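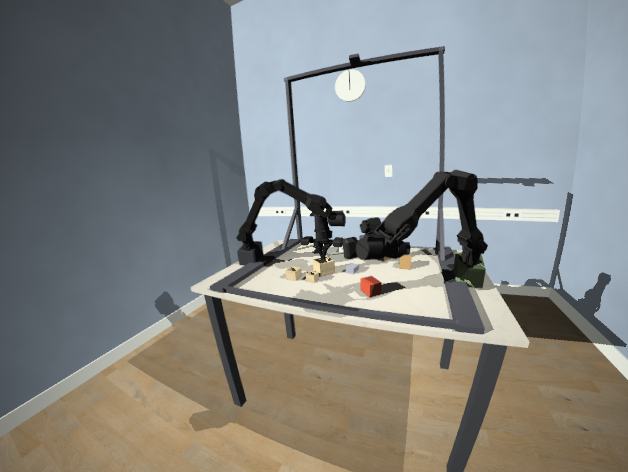 Step 3. Checking the two-arm scene before a trial

The Kemen method compares how well two arms share one table when both must reach for small blocks. Results are only comparable if every simulated trial begins from a checked scene, so please complete this step before each batch.

Load the Flernov table scene and confirm that both arms respond. The left arm should be able to point its gripper straight down at the tabletop. The right arm, on the green base, should reach in low from the back corner. Blocks must lie inside the raised dark border — any block outside it makes the trial void.

Next, set the random seed and run 30 short trials. Record the smallest distance between the two grippers in each. If they touch in more than nine trials, lower the speed setting and repeat the batch.

When the short trials are satisfactory, start the full run of 300. Save the log under the batch name, with shadows left switched on in the renderer.

Questions on the scoring sheet should be sent to Kirstin Imrie. Step 4 covers the Romaniuk measure of shared reach.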